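Main page | Contents | Random article | Talk | Log in

Jotutwood Football Club is an association football club from Jotutwood, founded in 1866, which makes it older than the town's drains and only slightly better at holding water. It plays at Javis Park, a ground with 622 seats, most of them facing the pitch.
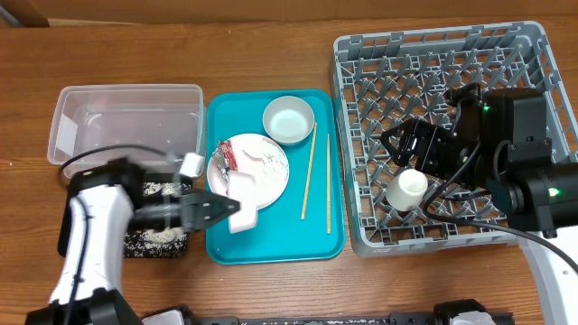 The club's colours are grey and teal, adopted when a rival had already taken everything cheerful. Its longest unbeaten run stands at four matches, a record the club history covers in 22 pages.

Transfers

Jotutwood's dealings have seldom troubled the back pages. A rumoured move for the Kutholm centre forward ran from June until the window closed, at which point Kutholm said it had never received a call.

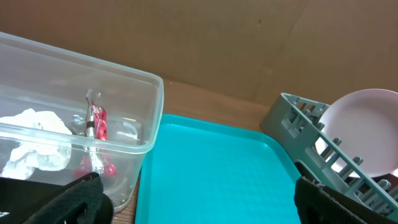
The club maintained that it had been monitoring the situation. It signed a second goalkeeper.

Match day

Supporters are known for arriving early and leaving earlier. Lunch in the clubrooms is generally rated above the defence. 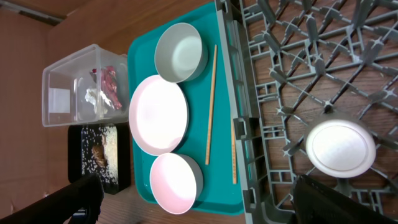
Bowls, a plate and chopsticks on a teal tray.

Rivalry

Matches against Tu Rovers are called the Ferry Derby, although the ferry was cancelled years ago. Both clubs claim to lead the series.
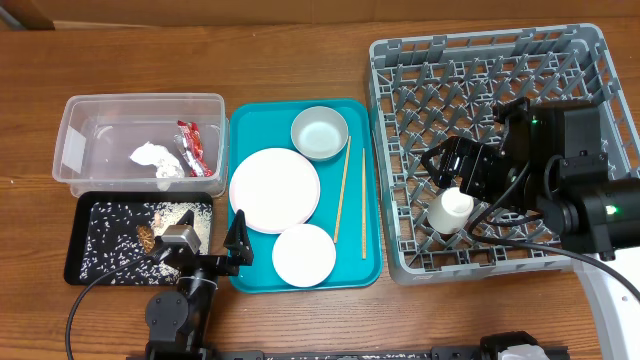

The league's own records favour Tu, a finding Jotutwood has under review.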